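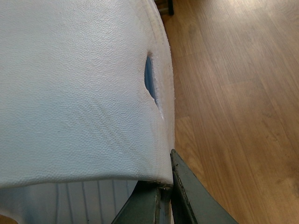
Figure 1. White sheet with a dimpled face, torn near the rim. A blue layer shows through the opening.

Hurnden Centre for Practical Skills
Care and Repair of Household Materials
Unit 6: Damage in Soft Sheet and Covering Materials
Handout for students. Tutor: Ozan Güneş

Purpose of the unit

This unit deals with the inspection and recording of damage in soft sheet materials used in the home, such as linings, padding, covers and protective wraps. Students will be expected to tell surface marks apart from damage which passes through the full thickness of a sheet, and to record both in plain words. Repair is covered in Unit 7 and should not be attempted during this session.

The session lasts 90 minutes. Students should bring the course notebook, a soft pencil and a ruler. Hand lenses will be provided.

1. Terms used in this unit

Face: the side of the sheet which is seen in use. A face may be smooth, ribbed or dimpled.
Rim: a thickened or raised band along the margin of a sheet. It often differs from the face in texture and sometimes in shade.
Slit: a long, narrow opening with two sides that meet at one or both ends.
Scuff: a mark on the face left by rubbing. A scuff may remove a little material but does not pass through it.
Crumbling: the loss of small pieces from an edge.
Under-layer: whatever lies directly behind the sheet at the point of damage.

2. Reading the damage

Inspection begins at the margin and moves inwards. In Figure 1 the rim is smoother than the face and off-white in tone, and its outer side has small frayed or crumbled bits. Wear of this kind should be entered on the form as a separate item, even where a larger fault lies close by.

The main fault in Figure 1 is the slit just inside the rim. It is shaped like a narrow almond and its edges are slightly ragged, with small white flecks still attached. Students should note the slight bulge in the material next to the opening. A bulge can suggest that the sheet has been stretched or pinched at that point, but the cause must not be entered on the form as fact. The correct entry is 'slight bulge beside opening'.

The under-layer is smooth and blue. Where an under-layer differs strongly in colour from the sheet, even a small opening is easily found. Where the two are alike, the hand lens should be used and the sheet viewed from more than one side.

Faint grey-brown smudges and thin slanting lines can also be made out on the face. These are to be listed under surface marks. Dimpled faces hold dirt in the hollows, and a mark of this sort should not be described as a scratch until it has been looked at closely - many will lift with a damp cloth.

3. Light and shade

A curved white surface seldom looks the same white all over. The part turned towards the light will look bright and the part turned away may look grey or slightly blue. This is not staining and should not be recorded as such. If in doubt, the sheet should be turned and looked at again.

4. Completing the form

The Putar inspection form (form 439) is used throughout the course. Entries are made in this order:

Material, if known. If not known, write 'not known' and describe the texture.
Condition of the rim or margin.
Openings: shape, position, state of the edges.
Under-layer: colour and surface.
Surface marks.
Anything the next person to handle the item should be told.

Measurements are given in millimetres and are taken along the longest line of the opening. The sides of a slit must not be pulled apart for measuring.

5. Work to be handed in

Students will complete one form for the sample sheet issued in class and write a short statement, of no more than 30 lines, on whether the item could remain in use before repair. Work is to be left in the tray outside the Tapia Room by 17/08/2026. Late work will be marked but may not be returned before Unit 7.

Further reading: Grornier course reader, section on soft linings. Copies may be borrowed from the Centre office.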